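Finding out why a simulated gripper drops its block

Updated 7/22/21

This page covers one fault: the arm picks up a part in simulation, lifts it, and somewhere during the carry the part slides out of the fingers or shoots off sideways. We had it for most of May on the Nodham bench scene and blamed the wrong thing for a good part of that time. The steps below are in the order I would do them now.

Before you start, save a copy of the scene and turn off any randomising of start positions. You want the same run every time.

Step 1. Get a run that fails
Play the pick from the log and note the simulation step at which the part first moves against the fingers. Ours went at step 243, well after the lift had finished. If yours goes the moment the fingers close, skip to step 4.

Step 2. Check the finger force, then leave it alone
Plot the commanded force and the measured force on the same graph. If they agree until the slip, the controller is doing its job. Don't raise the force to cover the problem. Elmarie Modise tried that on our scene and the block was pushed into the finger pads, which the solver corrected by throwing it across the room. On a real arm the same setting could crush a part or pinch a hand, and settings do get copied across.

Step 3. Look at the contact points
Turn on contact drawing and pause one step before the slip. A flat part between flat pads should show contacts spread over each pad. We had a single point on one side. The collision shape on the left finger had been simplified on import and was slightly rounded, so the block was free to pivot on it.

Replace the simplified shape with a plain box for each pad. Keep the detailed mesh for display only.

Step 4. Check mass and friction
Open the part's properties and read the mass in the units the file uses. An imported part with no mass entry may be given a default density, and the default is often wrong for a small part. Set friction on both the pad and the part — some engines take the lower of the two.

Step 5. Hold still before you move
Lift the part clear, stop the arm and let it hang for 2000 steps. Watch the part's position relative to the gripper and nothing else.

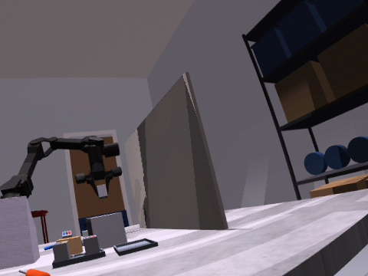
If the position drifts steadily, the solver needs more iterations or a shorter time step. Try the iterations first. We went to 100 and the drift stopped, at the cost of a run that took about 2 times as long.

Step 6. Add a dropped-part check
Compare the part's height with the gripper's at every step of the carry, and stop the arm if the gap grows. Before Vusumuzi Motaung added this, the arm would finish the whole place routine with nothing in its fingers and log a success.

Run the original log again with the check on. If it still trips, go back to step 3 and look at the other finger.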